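Counter Tips for a Small Kitchen: Toasters, Coffee and What to Leave Out

Filed under Kitchen. Tips collected by Ashwin Chowdary.

Most of these come out of my own kitchen in Akville, where there is one decent run of counter and everything has to share it. A few were sent in by readers. Take the ones that suit your space and skip the rest.

Toasters

Unplug the toaster and let it cool completely before you clean it. Slide out the crumb tray if yours has one, tap it over the trash, wash it in warm soapy water and dry it well before it goes back. Once a week is enough for a household that makes toast every morning.

If there is no tray, turn the cold toaster upside down over the sink and shake it gently. A dry pastry brush reaches crumbs caught around the slots. Don't put a fork or a knife in there, and don't spray anything inside.

For fingerprints on stainless steel, use a barely damp cloth and then a dry one, both wiped with the grain. A drop of dish soap takes care of butter.

Pull the toaster out from under the wall cabinets before you use it. Heat and steam go straight up and will lift the finish on a cabinet bottom after a year or two. Keep towels, mail and bread bags well back from the slots.

Toaster ovens

The top gets hot and stays hot. It makes a handy shelf when the oven is off and cool, and a folded towel will sit there fine, but clear it before you turn the dial. I keep mine at the end of the counter with 4 inches of space behind it. Check your manual, as some ask for more.

Line the tray with foil only if the manual allows it. Baked-on cheese comes off with a paste of baking soda and water left on for 20 minutes.

Add up the watts before you run two things at once. Ehsan Magsi wrote in after tripping his breaker three mornings in a row with a toaster and a kettle that came to over 2100 watts together. They were on the same circuit as a space heater. He moved the kettle to an outlet on the other side of the kitchen, which was on its own breaker, and has had no trouble with it.

French press

Don't rinse grounds down the drain. Add a little water, swirl, and pour the lot through a fine strainer. The grounds can go in the compost or the trash.

Take the plunger apart every few days. The mesh unscrews from the rod on most models, and old coffee oil collects between the layers. Soak the pieces in hot water with baking soda for 15 minutes, scrub with an old toothbrush and rinse. If your coffee tastes bitter no matter what beans you buy, try this first.

Let a glass press come to room temperature before washing it in cold water. Store it toward the back of the counter, or at least away from wherever you swing pans.

Cutting boards

A wooden board can live flat on the counter as long as it is dry underneath. After washing, stand it on edge until both faces are dry, then lay it down. A board that goes down wet on stone will warp, and it can leave a mark.

Rub it with food-grade mineral oil when the wood looks pale. Let it soak in overnight and wipe off the extra. Don't use olive oil, which goes rancid.

Using the height

Anything with a flat top can hold something else. A small wooden box with a drawer takes tea, clips and half-used packets inside, and a plate of fruit on top. Put bananas and apples on separate plates if you want the bananas to last, or together if you bought them green.

Tall glass jars are good for oats and grains, since you can see when you are getting low. Write the cooking ratio on a strip of tape and stick it to the bottom.

Mugs stacked on canisters save room, but only put one on a lid that is flat and wide. If you have to move the mug every time you want sugar, it belongs on a hook.

Do a quick reset in the evening: crumbs wiped, towel swapped, drawer closed, coffee things put back together. In November, when the windows stay shut, I also leave the bread box open for an hour so it can air out.

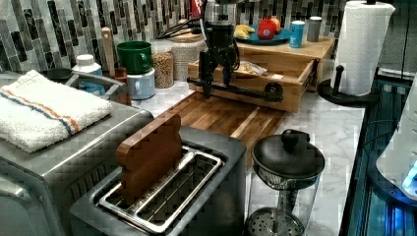
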